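February 2024

Wednesday, and a long one, but I came home in a good mood and want to get it down before I forget half of it. Weronika and I spent most of the afternoon going over the rules for the bin cell, the ones Gaspard wrote when he first set things up at Tosville, and I have to say they've held up better than either of us expected (he'll be unbearable when I tell him!).

What we changed was the part on tape and clamps. The old wording only said "secure the bin," and everybody read that their own way. Now it says the bin gets clamped at the rim before the arm is enabled, and that the blue tape on the tabletop stays put until both people on shift agree to move it. Weronika wanted a line about cables too — look over the bundle on the arm at the start of every session, ties included — and I was glad to add it, having been meaning to for ages.

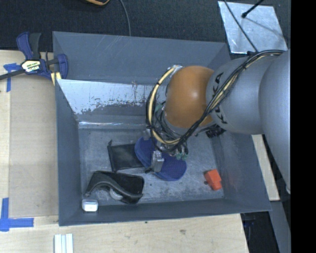
Still to settle

Two things, and I'd like them done by April. The first is who may reach into the bin, and when. I say never with the arm enabled, whatever the hurry, and Noémie agrees with me, bless her. The second is how we choose the objects. Soft things and hard things together, I think, and one small bright one set apart from the others, but Damian would like a written list and I suppose he's right.

Soup for supper, and I've promised Gaspard a clean copy of the pages tomorrow.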